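Health & Wellbeing > Sleep and Rest > Short naps after lunch, anyone else converted?

marshwiggle_
Posted 2:15 pm
I have to tell somebody about this. I've been napping for exactly 24 minutes after lunch since June and I feel like a different person by teatime! I used to hit a wall at three and eat half a packet of biscuits to get over it. Now I lie down, set the timer, get up, and I can still follow a film in the evening.

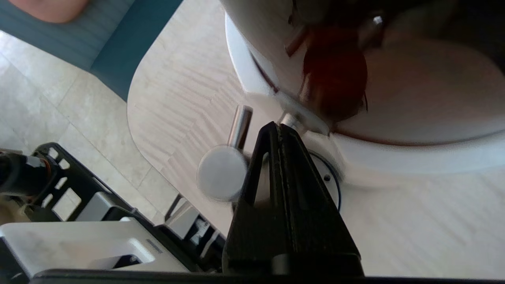

The first week was rubbish, mind. I just lay there listening to the bins. Then one day I dropped off before I knew it, and since then I've hardly missed one. I log it all in Flutalitz, which is a bit ugly but lets you write notes next to each nap – mine mostly say "groggy" or "lovely".

tin_lantern
Glad it works for you, but 24 is too long for me. Anything past 10 and I wake up feeling as if I've been dug out of the garden. Also, are you sleeping as well at night? That was my downfall. Great naps, then wide awake at 1 am doing the crossword. 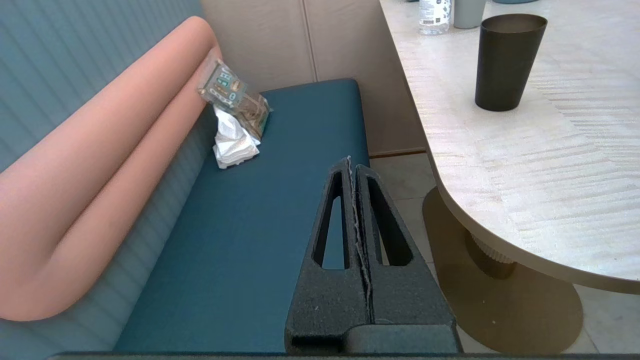
What time of day is best for a nap?
Early afternoon suits most people, while there are still plenty of hours left before bed.

That's from the sticky at the top of this board, by the way, and I ignored it for months. I was napping at 5 pm.

marshwiggle_
Nights are the same as ever, asleep by 11, up once for the loo. But I'm always up from the nap well before three, so maybe that's the difference? I do think people vary loads.

Porach_Pete
Have to disagree with the whole thing, sorry. If you need a sleep every day you're short of sleep at night, and I'd fix that first. I went to bed 30 minutes earlier for a month and the slump went away by itself. No timer, no app.

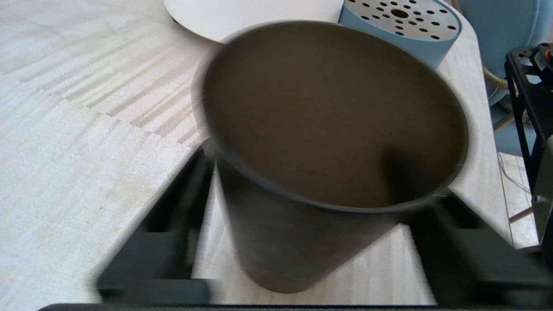
I cut out the late tea as well, so I can't swear which of the two did it. Probably both. And anyone who's suddenly tired all the time should have a word with their GP before fiddling about with naps.

marshwiggle_
Fair point about the GP! I did have bloods done in spring and all was fine. I just like napping, Pete :)

quince_and_custard
Shift worker here, so going to bed earlier isn't much use to me. I do 12 hour nights at the Matar depot and a nap before I leave the house is the only thing that gets me through. Love this thread. I bought a Dokia eye mask and it's the first one that doesn't slide up my forehead.
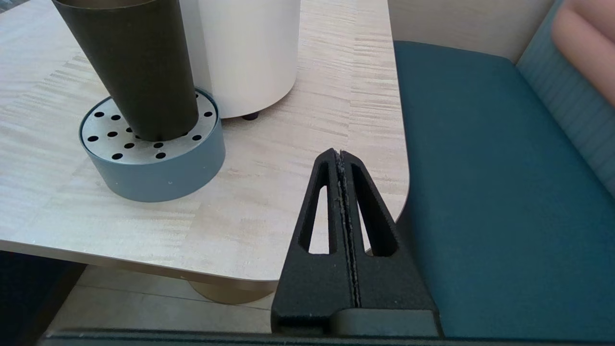
Does coffee before a nap help?
It can, as caffeine takes a little while to kick in, so you may feel it just as you're getting up.

Also off the sticky. I've tried it and I'm a big fan, though only before work. On a day off I'd be up painting the ceiling.

tin_lantern
Coffee and then bed sounds mad to me but I'll give it a go tomorrow, with the timer on 10. Will report back.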